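Narnstead Robotics Club – shelf task thread

hegde_fan: First try at the cluttered cabinet today and I'm so happy with it! Two hand-held grippers, 50 points for a clean grasp on a round container. 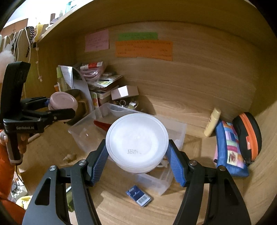 How long is one run?
93 seconds, and the clock starts at first contact.

Kwok-wai Tu: Great stuff, but I'd go with fewer items. Beginners need an easy win first.

hegde_fan: I disagree – clutter is the fun part! We logged 183 grasps in July on bare tables and learned very little. Jars on their side are my favorite, because you have to pick your angle before you close. 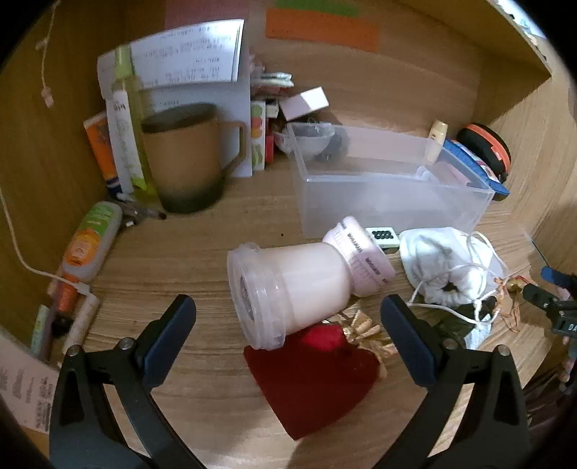

Pejman Dehghan: The Harketa rules let you open the jaws as wide as you like, so approach from above and keep your wrist still.

prarklow7: Wrist still, sure, but from above is slow. I go in from the front every time. Can I bring my little brother to the next practice?

hegde_fan: Please do!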